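When I come to the workshop of Waqas Durrani, the kettle is on and the big table is already full. He repairs and makes soft things for the home - cushion covers, blankets, padded mats, sometimes a curtain. The workshop is on the second floor of an old building in Stondmont, above a shop that sells bicycle parts. He took the place twelve years ago and he tells me that he wanted to leave after the first winter.

"The windows were bad and I had only one lamp," he says. "But the table was here already. It was too big for the stairs, so the man before me left it. I stayed for the table."

I wanted to speak with him about order. Many people who sew at home write to me that their work table is the hardest thing to keep clean, harder than the kitchen. They begin with one piece of fabric, and in the evening there are papers, cables, small packages and three cups. I expected that a man with so many years of practice has a strict system. He laughed when I said this word.

"I have one rule," he says. "The soft thing I am working on stays in front. Everything else goes to the back. I don't put it away, I push it."

He learned this from his first employer, a small company with the name Skatlow, where he worked on blankets for hotels. There were 16 people in one long room and each of them had a place of the same width. The scissors hung on a string. If you wanted to read the instructions for an order, you had to stand up and walk to the wall.

"It was very clean and I was very slow," he remembers. "Every time I forgot a number, I walked again. Now I keep the paper open where my eyes can find it. Maybe it looks ugly, but I read it twenty times in a day."

The work changes the table too. A thick fabric with a fuzzy surface needs a lot of flat space, he explains, and you should not fold it too early. The fold leaves a line, and with some colors you see this line for weeks. Pink is one of the difficult ones in his opinion, together with light green. He prefers to spread such a piece as wide as he can and to keep the creased things, the cloths for covering and wiping, behind it.

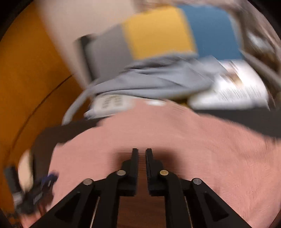

Baloch, on the other hand, would never work in this way and told me on the phone that a table needs to be empty before the first cut, with all papers in a drawer and all cables on the floor side, and that fabric with a soft surface catches every crumb and every thread that lies near it. I repeated this to Durrani a little carefully, because the two have known each other for a long time.

"He is right about the threads," he answers. "I use a brush for that. He is not right about the drawer. What goes in the drawer, I buy a second time."

To prove it, he opens the lowest drawer near the door. I will not list what was inside, but he found a tape measure that he had been missing since May and he was quite happy about it.

We talked also about money, a subject that he does not avoid. A good brush costs him 12 dollars and he uses one in a year. For a set of plastic boxes, with labels, he once paid much more, and they are now at his sister's house with winter shoes in them. When customers ask him what they should buy for a sewing corner at home, he says a lamp first, then a bigger board to put over the small table, and after that nothing for some months.

His biggest order last year came from Nurneo, a guest house that wanted 500 covers in two sizes. For this he had to change his habit. The finished pieces could not stay in the room, so every evening at six he carried them down in bags, 20 in a bag, and the shop owner let him use the back corridor.

"In that time the table was empty every night," he says. "I did not like to see it in the morning. I didn't know where I had stopped."

Now he leaves it as it is when he goes home. The fabric stays spread, the papers stay open. He covers nothing except the machine, and he takes only the cups with him to the sink - this was a wish of his wife, who helps him on busy days and who once found a cup with coffee on a customer's blanket.

Before I leave I ask if he ever cleans the back part, behind the fabric. He thinks for a moment.

"Two times in a year," he says. "Before summer, and when I can't find the good scissors."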